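Kitchen Tips I Picked Up at a Robot Open Day

Posted July 2025 in Kitchen & Table

So my brother-in-law talked me into driving out to Diddale for the Gerneck open day, where they let regular people come in and watch robot arms do chores. I went for the free coffee. I came home with two pages of notes about my own kitchen, and here they are, cleaned up a little (my handwriting is terrible when I'm standing).

Clear the landing spot first

The guy running the table demo was Alvar Tveit, very patient, big fan of putting things down properly. He kept telling us that picking up is the easy half and setting down is where the trouble starts. I thought about all the times I've stood at my counter with a hot casserole, hunting for a bare patch with my elbow. Now I clear the spot and put the trivet out before I open the oven. Five seconds, tops!

Leave space for your hand

Crowded shelves are miserable for a gripper and they're miserable for me too. If you have to squeeze your fingers between two jars, one of those jars is going on the floor someday. I took 18 things out of my spice cupboard the next morning and I can finally get at the cumin. Some of that paprika was older than my dog.

Grab bottles around the middle

I'm a cap-grabber, always have been, and that's how I dropped a full bottle of dish soap on my foot last winter. Take hold lower down, where the weight is. If the bottle is greasy, wipe it first with a cloth and a drop of dish soap. Same goes for syrup and cooking oil, which are the worst ones in my house.

Put a plate under the messy stuff

My favorite, and so simple I'm embarrassed. Ketchup, mustard, honey, anything that drips: give it a plate and carry the whole works to the table together. When the meal's over you wash one plate and skip scrubbing rings off the tablecloth. An old saucer is fine for the honey, but go bigger if a bottle is likely to get laid down. Check that the cap is shut, too. My kids never do.
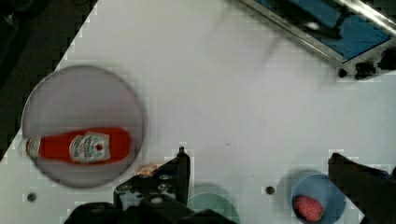
Ketchup on the big grey plate at the Gerneck table, with a raspberry-shaped item in the blue cup.

Cups for the little things

Berries, grapes, cherry tomatoes, all the stuff that rolls. I used to put them straight on the cutting board and chase them. A wide cup works better than a bowl when you're short on counter, and you can hand it to a kid without a lecture. Rinse the berries right before you eat them, though, or they go mushy on you.

Work in the same order every time

There was a second talk by a lady from Wadotska about planning steps, and I followed maybe half of it. What stuck was doing a job in the same order each time so you can tell where you left off. I do plates, then cups, then silverware, then wipe. It took me 27 minutes to clean up Sunday dinner before and I haven't timed it since, but it feels shorter.

If you want to go, they're doing another one in August. Park behind the Uddin building and bring a sweater, the air conditioning is fierce.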